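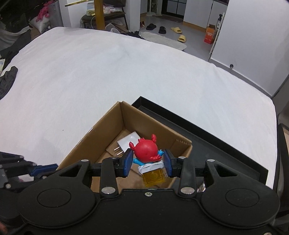 Figurine in the fingertips over the open box, second gripper at lower left.

Ticket: Grasp state drops to "open" while an object is held
Component: favard-perception / width estimator
Opened by: Mircea Nedelcu
Assigned to: Benjie Aquino
Status: Resolved, one follow-up open

Mircea Nedelcu
Hi all, first ticket from me on the Favard pipeline, and I have to say the new replay viewer is a joy. Scrubbing through both wrist views with the width curve underneath is how I found this at all.

The problem: on the small-object episodes the width estimator reports a good value on approach, then jumps to fully open for a stretch while the fingertips are plainly closed on the object. The segmenter reads that as a release and cuts the episode in two. The attached frame is from the middle of one of those stretches. Both fingertips are on the figurine's arms and the estimator says 100 percent open.

Steps to reproduce:
1. Check out the main branch of favard-perception.
2. Run the width pass on the Zindamard set, right hand only.
3. Open episode 265 in the viewer and turn on the width overlay.
4. Watch the curve once the figurine is up over the box.

Expected: width stays near the object's size until the hand opens.
Got: flat line at the top of the range, then it snaps back.

Log from the run:
width_est: fit ok, residual low
width_est: left tip candidate rejected (hue)
width_est: right tip candidate rejected (hue)
width_est: fallback to last valid template = OPEN
segmenter: release detected, closing segment

Benjie Aquino
Great report, thank you! The log lines make this much easier. Two questions before I dig in. Does it happen on the left hand too, and does it happen with objects that aren't blue? The rubber pads on the fingertips are dark blue and the arms of that figurine are light blue, and they touch. I have a hunch.

Mircea Nedelcu
Left hand is clean on that episode, but it never holds the figurine there. I went through other objects on the right hand and the white power adapter gives a lovely smooth curve. So does everything else in the box. I think your hunch is good.

Benjie Aquino
Confirmed, and it's a fun one. The tip finder works by color. It masks everything in a blue band, takes the largest blob on each side, and fits a pad shape to it. With the figurine's arms against the pads, each blob grows inward, its mean hue goes lighter, and the hue check throws it out. Both sides fail together, so the fallback kicks in, and the fallback template is the open hand. That last part is my own code from the Mercado demo and I'm not proud of it.

Can you try this in the config and rerun?

tip_hue_tolerance: 15
fallback_mode: hold

"hold" keeps the last good width in place of the template.

Mircea Nedelcu
Reran with both. Much better on 265, no false release. But now I get the opposite on three other episodes: the hand opens, the estimator holds the old width a bit too long, and the segment end is late. The wider tolerance also lets bits of the background into the mask on some frames. I put tolerance back to default and kept hold, and the late ends are still there.

Benjie Aquino
Makes sense, hold has no idea when to let go. OK, here's what I'd rather do. The color mask is the weak link, so let's lean on the linkage. Each arm has two round silver pivot pins, they're bright against the black, and they stay in view when a small object is held. The geometry is fixed, so arm angle gives width directly. No color needed.

I wrote a pin detector this afternoon and pushed it to the branch pin-width. It finds the pins, solves for the angle on each arm, and averages the two. If the arms disagree by more than the limit it marks the frame as uncertain and interpolates.

Mircea Nedelcu
Oh, this is really nice. Ran pin-width on the whole Zindamard set at lunch. Episode 265 is one clean segment from pick to place. The three late ones end where I would have cut them by hand. The curve is smoother too – you can see the tiny squeeze when the pads first touch the figurine's arms.

One crash, on a very short episode:
pin_width: not enough frames for interpolation window
IndexError: list index out of range

Benjie Aquino
Fixed, it now shrinks the window when the clip is short. Pull and try again?

Mircea Nedelcu
Passes. I also ran it on some 2000 frames that Solgate labeled by hand in May, and it beats the color version on every object group. Happy to close.

Benjie Aquino
Merged to main. Resolution notes for anyone searching later:

Cause: fingertip color mask merged with a held object of similar color, hue check failed on both sides, fallback assumed an open hand.
Fix: width now comes from the pivot pins. Color mask is still available with width_source: color.
Action for users: delete the cached width files and rerun the width pass before the segmenter. The cache does not notice the change of method.

Follow-up: strong glare on the pins can hide one of them. I'd like to try solving from one pin plus the body outline. Mircea, if you have glare clips, please send them over, I'm keen to start.

Mircea Nedelcu
Plenty. Uploading to the shared folder now – sorted by worst first.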